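Bin picking: gripper stops short of shiny items, transparent items skipped entirely

Posted in Student Projects > Arms and Grippers
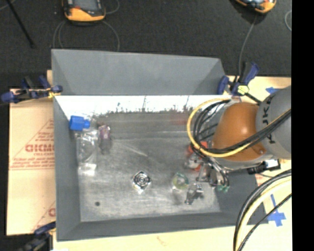 Furtuna_cell
Posted October 4, 2025

We are a four-person senior design team. The project (we call it Furtună) is picking mixed items out of a gray bin with an industrial arm. Overhead depth camera, fixed mount, 700 mm above the bin floor. Segmentation is a small network we trained in August on 117 labeled captures. Grasp planning is top-down only, no collision model except the four bin walls.

Results over the last 50 attempts:

Opaque matte items: acceptable. Most misses are at the far left corner, where the planner reports a wall conflict and gives up.

Shiny metallic items: the gripper closes too high. The depth at the center of the item is either missing or reads closer to the camera than it should. The error is not constant. The same item turned a little gives a different number.

Clear plastic: no grasp proposed at all. In the depth map the item is a hole with a thin outline. If it lies against the wall, the hole merges with the wall shadow.

What I have tried so far: longer exposure (worse on metal), shorter exposure (better on metal, loses the darker part of the floor), median filter with a larger kernel (hides the problem and rounds off the small items). Hand-eye calibration was redone twice and the residual did not change.

The course rules do not allow us to paint or spray the items. We can change the bin, the lights and the software. Is this a calibration problem, a sensor problem, or should we stop using depth for these items?

Second, smaller issue: when the wrist rotates past a certain angle the cable loop moves in front of the camera and the segmentation labels part of it as an item. Is there a standard way to deal with that?

3 answers, sorted by votes

warkura
Accepted

It is not calibration. A bad hand-eye transform gives you an offset that is fixed or changes smoothly across the workspace. It does not change when you rotate one item in place. Leave the calibration alone.

Metal first. Specular surfaces return either nothing or a reflection of something else, so the reading at the center cannot be trusted. Do not filter it. Discard it. Take the mask from the color image, erode it by a few pixels, throw out every depth value inside, and look at the ring of floor just outside the mask. Fit a plane to that ring. You now know the height of the floor under the item. Descend to floor height plus a fixed clearance and close. For flat items this is good enough. For tall items you need either a height table by class or contact detection.

If your controller gives you joint torques or an external force estimate, use it. Move down at low speed, stop on contact, back off 10 mm, then close at the height you want. Test the threshold with an empty bin before you trust it. Cable drag on the wrist shows up in the force estimate and will trigger false contacts if the threshold is too low.

Clear plastic: same method, but the mask has to come from color only. 117 captures is thin for that. Capture more with the clear items in different positions, above all against the walls, and label them by hand. If you feed depth to the network as a fourth channel, keep the holes as a separate invalid value. Many people fill them with zero, and the network then learns that zero is a real distance.

On exposure: take two captures, one short and one long, and merge them. Use the short one wherever the long one is saturated. It costs you a little cycle time.

Cables: plan the capture pose separately. Send the arm to a parked position outside the camera view, capture, then move. If you need to capture while the arm is over the bin, mask the arm using its joint positions and add a generous margin on the side where the loop hangs. The model in the simulator does not include the cables, so the margin has to be measured by hand at several wrist angles.

stestis_lab

Agree with the above on parking the arm. A few things to add about the bin.

Check that the bin cannot shift. Ours was clamped on two sides and still moved when the gripper pushed an item into the wall. After that the wall model was wrong and the planner rejected good grasps in the corners, which sounds like your far left corner problem. Mark the bin corners on the board and compare before and after a run.

For corners, top-down only is too strict. Allow a tilt of 10 degrees away from the nearest wall and run the wall check again. Or add a push: close the gripper, drag the item toward the middle, capture again. Pushing looks crude but it was the largest single gain in our club project.

Also put a matte liner on the floor if the rules permit it. A worn floor throws its own reflections, and those end up in the plane fit.

midex

just use suction

Comments on this answer (2)

warkura: Suction will help with the smooth ones. It will not hold anything crumpled or anything smaller than the cup.

Furtuna_cell: No suction on this cell, the air line is not approved for our room. The floor-ring plane fit is running now. Metal items are closing at the correct height in the first tests. Clear plastic is waiting on labels.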